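Recording a pick-and-place run with the hand-held gripper

Robotics club, autumn project. Last updated 21st October.

These notes are for members joining the Stellow project who have not recorded a run before. Read them through once before you pick anything up.

Before you start

Book a table on the Keogh sheet and put your initials next to the task. Make sure the memory card has space for a full set of 20 runs. Wipe the lens with the cloth in the drawer - not with your sleeve.

Set out the objects for your task and leave the cables where they lie, unless one crosses the spot you are going to put something down on.

Doing a run

1. Start recording with the fingers open and hold still for 2 seconds.

2. Move towards the object at a slow, even speed. If you would not expect the arm to manage the movement, don't do it yourself.

3. Close the fingers on the middle of the object. Thin plastic bottles give way under a hard squeeze, so stop as soon as the grip holds.

4. Lift straight up before you move sideways.

5. Put the object down, open the fingers fully and back away before you stop recording.

If you drop something, let the recording finish and mark the run as failed in the log. We keep the failed ones in a separate folder.

After the session

Copy the files to the club drive and name the folder with the task and your initials. We have 547 runs so far and want 900 before the Olamier trials, so please don't leave any on the card.

Put the gripper back on its hook with the fingers open. Closed fingers strain the spring, and the last replacement took most of October to arrive.

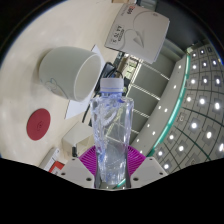
Charge the battery overnight if it shows less than half, and write in the log that you have done so.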